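4. Setting Up the Putting Gate

We use cookies to remember your preferences. Accept | Manage settings

Section 4 covers the Bustomier putting gate on carpet or a practice green. Read section 3 first if the base is still in two halves.
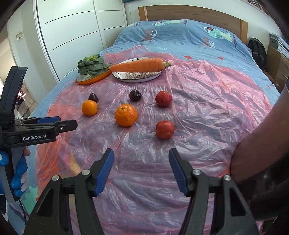
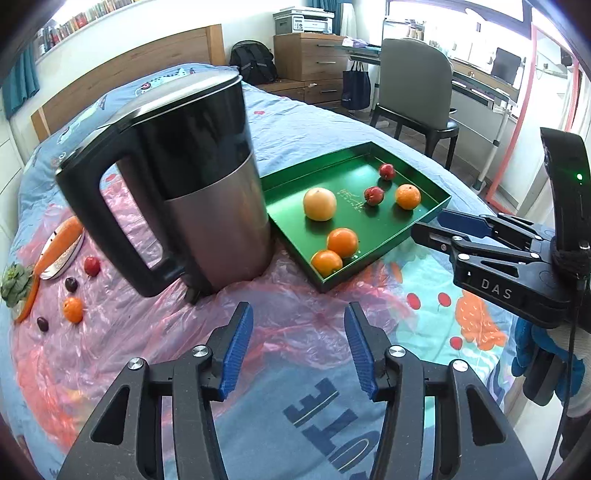

Reading time: 2 min

The box says the gate will "fix your stroke." It won't. It tells you whether the ball started on line, and only if you set it up square.

1. Find a flat stretch 11 feet long. Most floors that look flat are not. Roll a ball both ways before you trust one.

2. Place the base 13 inches in front of the ball. The quick-start card says 9. Drahomíra Polák, who teaches at Ismont, tried both and found that almost any stroke gets through at 9.

3. Push the posts in until they click. If a post wobbles after the click, pull it out and turn it half a turn.

4. Line up the base with a chalk line or a taut string. Do not use the printed arrow. On our test unit it pointed slightly left.

5. Start with the wide setting. Hit 11 putts. Move to the narrow setting only if 9 or more pass without touching a post.

NOTE: The "tour" setting is the narrow setting with a different sticker.

CAUTION: Do not hit full shots or chips through the gate. The posts are hard plastic and can snap.

CAUTION: Keep the base off wet grass overnight. The maker calls the coating weatherproof. Ours started to lift in September.

6. Take the gate away and hit 3 putts to the same target. If they miss, the good score in step 5 means very little, whatever the progress chart says. Go back to step 4 and check the string.

Spare posts are listed in section 7.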